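Dremside staff kitchen: March safety check
Checked by Celeste Coelho, unit 2344

1. Extinguisher: OK. Tag current, bracket loose. Alun Griffiths to tighten.
2. Exit path: 40 cm too narrow at the bin bay. Move the recycling.
3. Benchtop appliances: toaster oven tested and tagged.
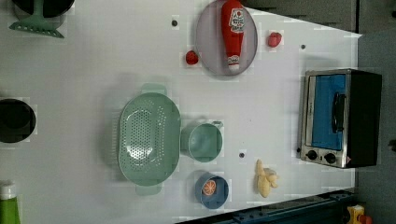 Table with toaster oven and green colander.

4. Power boards: 2 found daisy-chained behind the fridge. Removed.
5. First aid kit: burn gel out of date. Reordered from Vikham. 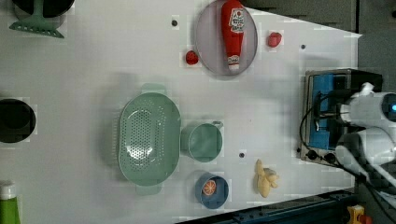
6. Hot water: tempering valve not checked, no access.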